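Working With Biline: Your Questions Answered
Last updated Jul 9, 2022

We get a lot of post, and we love it. People ring the Skuvcombe office wanting to know how a campaign gets put together, what it costs, whether we'd take theirs on. These are the questions that come up most, with the fullest answers we can give without knowing your particular issue.

What does Biline do?

We help people make their case in public. That might be a residents' group fighting to keep a bus route, a trade body with something to say about a new bill, or a charity that has done brilliant research and can't get anyone to read past page two. We write, we plan, we brief reporters, we train speakers, and we help you work out who needs to hear from you and in what order. It's public affairs and press work under one roof, and we think the two belong together.

Are you lobbyists?

Partly, yes. Some of our work is contacting councillors, MPs and officials for a client or helping the client do it well. When we do the contacting, we say who we are and who is paying, in the first line of the email. Most of the time, though, we'd much prefer that you did the talking. A councillor will remember a shopkeeper from their own ward long after they've forgotten us!

Do you work for political parties?

We don't run party campaigns and we don't work for candidates. People on the team have done both in earlier jobs, from council by-elections to a referendum or two, and it shows in how we work (fast, and with a lot of lists). But the firm itself takes on issues. If your issue happens to be supported by one party and opposed by another, that's fine, and we'll want to talk to both.

Who are your clients?

Small and middling organisations, mainly. The smallest was a group of four households. The largest is a federation with 134 member bodies, each with its own view on everything, and it's one of the most enjoyable accounts we have. We publish a full client list every March and you can ask for a copy at any time.

Can you tell me about something you've worked on?

Gladly! The Cledville library campaign is the one we always end up talking about. The council was proposing to cut opening to two afternoons. The group had a petition with 3199 names on it and didn't know what to do next. We helped them sort the names by ward, so that every councillor got a letter saying how many of their own residents had signed, with a few of those residents' comments (with permission) printed underneath. Then came the local paper, then radio, then a very full public gallery. The library kept its Saturdays and three weekdays. They'd hoped for four, and they're still at it.

How long does a campaign take?

It depends who is deciding and when. A planning matter can be over in weeks. A change in the law is a different animal, and we'd be planning in years. For a typical council decision we like to start 18 weeks before the vote. We've done it in three, and it can be done, but you'll be eating your tea over a laptop for most of it.

What is Liang?

Liang is our contact and diary system, the one we built for ourselves and now give to every client for as long as we work together. It keeps a note of who you've written to, what they said back, and when you promised to get in touch again. You can see everything we see. If a member of our team has a phone call with an official about your campaign, the note goes into Liang the same day and you can read it before bed.

When you leave us, you get the whole lot as a spreadsheet. Contacts made in your name are yours to keep, within data protection rules, and we'll walk you through what those are.

What does it cost?

A first conversation is free. After that we charge either by the month or for a fixed piece of work, and you'll have the figure in writing before anything begins. Single training sessions are £130 a person, with lunch. We don't charge success fees for anything to do with a public decision, and we'd be wary of anyone who did.

Registered charities and unpaid community groups pay less. Ask us, and don't be shy about it.

Can you get us in the national papers?

Sometimes. We know plenty of reporters and we know what makes them sit up, which is nearly always a real person with a specific story and a document to back it up. But please think about whether you need the nationals. If the decision is going to be made by eleven people in a committee room, the paper those people read over breakfast is the one that counts. A good local front page is a thing of joy and we've framed several.

A journalist has just rung me and I've said something daft. Help?

Ring us, even if you aren't a client yet. Write down what you said as near to word for word as you can, along with the reporter's name and their deadline. You can't usually unsay it, but you can nearly always add to it, and a polite call back with a clearer sentence is often welcome. Don't email a long correction at midnight – we've all wanted to.

What happens at a media training session?

You talk, a lot! We do a short introduction to how news interviews work, and then you're being interviewed before you've finished your first cup of coffee. We start gently and build up to the hostile ones. You listen back to your own recordings, which everybody dreads and then finds very useful. By the afternoon most people can give their main point in two sentences and answer a nasty question without saying "no comment".

Groups are small, so everyone gets several goes.

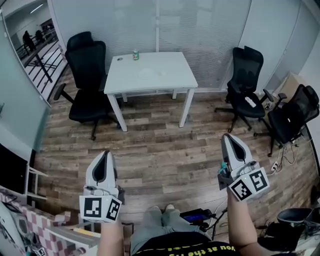 Do I need to bring anything, or book a big room? If you'd like us to come to you, almost any quiet space will do, and we've trained people in village halls, a vestry and the back of a garden centre. A small table and three office chairs are plenty to get going: one for the interviewer, one for you, one for whoever is listening and taking notes. Blinds are handy if the sun comes in low, and we'll want a socket nearby for the recording kit. Have a drink to hand, too, though perhaps save anything fizzy until after your turn. Bring the three questions you'd least like to be asked. That's the only homework.

Will you write our speeches and letters for us?

We'll draft them with you. The first version usually comes from us after a long chat, and then we ask you to read it aloud and cross out every phrase you'd never say. What's left tends to be shorter and much better. For letters to elected members we steer well clear of templates where we can. Forty letters in people's own words, spelling mistakes and all, are worth a great deal.

Would you ever turn us down?

Yes. We won't work on anything we think is untrue, we won't set up a group that pretends to be something it isn't, and we won't take a client whose aims clash with those of someone we're already helping. If it's simply that we're full, we'll tell you so and suggest other people who do good work.

What if we lose?

It happens, and we'll have talked about it at the start. A lost vote can come back at the next budget, or under a new cabinet member, or after an inspector's report. We always finish with a review meeting, win or lose, and you'll have a contact list and a group of people who now know how to do this. Several of our favourite campaigns are on their second or third attempt.

Do you take work experience students?

We do, and we enjoy having them. Placements run for two weeks in the Skuvcombe office, and travel and lunch are paid. You don't need to be studying politics. Send us a page on a local decision you'd like to see changed and how you'd go about it. Applications for the spring open in March.

How do I get in touch?

Use the contact form or ring the office between nine and half past five. If there's a vote coming up, put the date in the subject line and we'll look at yours first.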